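Notebook – Brurkia room, bench power and cables
February, started 8:40 a.m.

Picking up from the last entry. The list was: sort out the power on the black table, get the loose leads off the edge, label what stays, and write down what is plugged in where so we stop asking each other.

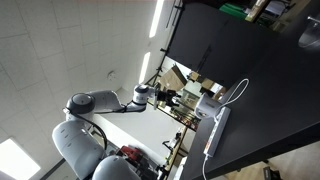

Bhavana had the key to the supply closet and was not in until after nine, so I did the parts that need no supplies first.

Power strip. It is the long white one with the red switch. It lies along the edge of the tabletop and its lead goes straight off the end and hangs down past the edge. I don't like that. The lead gets brushed by anyone walking by with a cart, and the strip itself is not fixed to anything, so a pull on the lead is a pull on the strip. Two complaints in the room log about this already, one of them mine.

Options I considered:

a) Screw it down. Strip has keyhole slots on the back. Ghazal does not want holes in the black top and I agree, the top is the only one in the room without damage.

b) Hook-and-loop tape. Easy to undo. We tried it under the Sorkine bench last summer and it let go when the room got warm. Could have been dust on the surface, no one wrote down how it was cleaned.

c) Clamp bracket on the table edge, strip sits in the bracket. Needs parts. Skisden sells one in the right width but it ships from far away and the catalog drawing does not say how thick a top it takes.

Going with (b) for now, cleaned properly this time, and ordering one of (c) to try.

9:25. Closet open. Took: roll of hook-and-loop, bag of reusable ties, label tape, wipes. Signed for all of it on the closet sheet. The sheet is full, someone please print another.

Cleaned the edge of the table with a wipe and then a dry cloth. Black shows everything. Wiped again. The matte finish holds fingerprints more than I expected, and if you look along it toward the light you see streaks that are not there from above. Left it to dry and did the labels in the meantime.

Labels. Rule we agreed on with Chantelle: a label at each end of every lead, same text on both, written in capitals, no abbreviations that only one person knows. She had found one tagged "M – SPARE?" and it took most of a morning to learn that it was in use. I set the tape printer to the small font. Small font is too small. Went up one size and redid them.

The small white unit near the strip has a thin white cable that makes a loose loop up over the strip and back down. It is the same white as the strip lead and from standing height I followed the wrong one twice. Labeled it first for that reason. I have not shortened the loop. Yusri asked for some slack to be left so the unit can be shifted on the table without unplugging, and a tie pulled tight near the connector would be worse than the loop. One loose tie, halfway along, was my compromise. See how it goes.

10:30. Tape on. Pieces are 80 mm, one near each end of the strip. Pressed by hand and then with a heavy book on top. Instructions on the roll say to leave it a full day before loading. I wrote DO NOT MOVE on a sticky note and put it next to the switch.

The switch end: I kept the strip in the same orientation, red switch toward the near end, so that it can be reached without leaning over the table. Malathi uses it to shut off the table when she leaves and I did not want to change that without asking. She came by at 11 and said to keep it there.

Strip lead. Rerouted on paper only. It should run back under the tabletop to the wall outlet behind the cabinet, with ties at the table leg. Lead is 2 m. Measured the path with string, it fits with enough left over for a gentle bend at the top edge. What I don't have is a good way to hold it to the underside. Adhesive cable clips are the obvious thing but ours are all used up. Asked for a packet with the next Omoregie order.

Until the clips arrive, please walk on the other side of the table.

Room notes while I was at it:

– Ceiling light over the cabinet flickers when first switched on, stops after a minute. Reported.
– One ceiling tile near the door sits a little proud of the grid. Yusri went up the stepladder and pushed it, it dropped back in. There was gray dust on the floor after. Swept.
– Room thermometer says 22 C, same as the one in the hall. The earlier disagreement was a weak battery.
– The cart with the bad wheel is still here. It goes left. I have put it in the corner with the handle facing out.

What is on the strip. I have written the plug list by position, starting from the switch end, and taped it inside the cabinet door. If you move a plug, change the list. Pencil is fine. We have had lists before and they were right for a week.

Added up the rating plates of everything on the list, came to 1,078 W. That is under the limit printed on the back of the strip, and it would only be reached with everything on at once, which we never do. Still, no kettles or heaters on it. The soldering station stays on the wall outlet. Chantelle checked my sum and found I had read one plate wrong the first time, so the number above is hers.

Lunch.

1:50 p.m. Lifted the book. Tape is holding, did not test by pulling. Sticky note had already fallen off, replaced it with masking tape and marker.

Spare leads. Went through the box under the cabinet. Kept anything with an undamaged jacket and a plug we use. Put three with stiff or nicked jackets in the scrap bin and snipped the plugs off them, so they don't come back. The rest are coiled and tied, long ones at the bottom. Coiling method for anyone helping: over, under, no wrapping around the elbow.

Left to do:

Clips under the tabletop, then move the strip lead.
Bracket from Skisden – check top thickness with calipers before ordering. I forgot.
Second label on the thin white cable, far end. Ran out of tape on the last one.
New closet sheet.
Ask Ghazal whether the cabinet can come forward a hand's width, the wall outlet is hard to reach with it where it is.

Closed up 3:15, table switched off at the strip, key back with Bhavana.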